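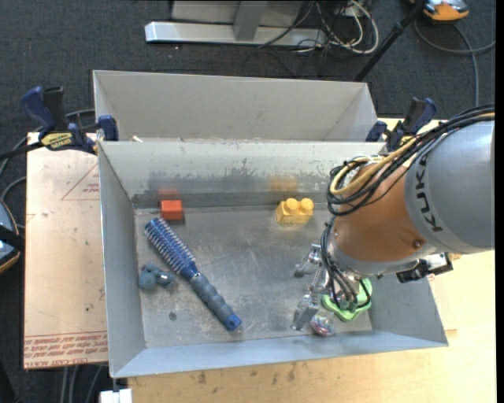 Vol. 20, Page 217

Figure 3. The two-bin cell during a grasping trial, with the arm over the front bin and the back bin behind it.

4. Data Collection

4.1 Physical setup

All trials were run on a KUKA arm with a metal gripper. Two gray sheet-metal bins stand one behind the other on a wooden tabletop and are held by bar clamps at opposite sides (Figure 3). We did not bolt the bins down. In early tests the arm sometimes pushed hard against a wall, and with clamps the bins shifted a few millimeters before the force limit stopped the motion. A bolted bin would have passed that load to the wrist. The position of both bins was checked against the calibration target each Friday and after any stop caused by the force limit.

The bins were not painted or lined. The floor of the front bin is scuffed, and its far wall carries a band of dark, patchy wear. Small objects near the walls also produce faint colored reflections on the metal, as the yellow block and the red block do in Figure 3. In the first version of the segmentation model, such reflections were a common source of false grasp candidates. We kept the bare metal because the bins at the Ladomer site, where the policy was later tested, have the same finish.

4.2 Objects

Objects were drawn from the Suvberg household set, which mixes rigid toys, grooming items, and small plastic parts. The set was chosen for uneven shape and weight. The hairbrush is a typical hard case. It is long, its bristled head gives an unreliable depth reading, and a grasp near the end of the handle lets the head swing during the lift. Toy building blocks are easier to hold but tend to end up close to a wall, where one finger has little room to come down.

For each session an operator placed a fresh group of objects in one bin. The arm then moved them one at a time to the other bin. When the first bin was judged empty, the direction was reversed. This let a session continue without an operator resetting the objects by hand. A session ended after 90 attempts or when an object left the bins.

4.3 Grasp attempts

An attempt starts with the arm held clear of the bins so that the camera has an open view. The policy proposes a grasp point, an approach angle, and a finger opening. The arm moves to a point above the target, descends, closes the fingers, and lifts. Success is decided by finger position and wrist force after the lift, and both must agree. Attempts with conflicting readings were set aside and labeled by hand by the second author.

We collected 2000 attempts with the scripted baseline and used them to train the first version of the Skoltine policy. Later attempts came from the policy itself, with a random offset added to the grasp point. The offset was made smaller as training went on.

4.4 Failure handling

Most failed attempts needed no action, and the object was simply tried again. Two kinds of failure did need a rule. If the fingers closed on two objects at once, the attempt was counted as a failure even when both were lifted. If an object came to rest against a wall and was missed three times in a row, the arm made a short sweeping move to bring it toward the middle of the floor. Sweeps were logged but left out of the training data. Section 5 reports results with and without this move.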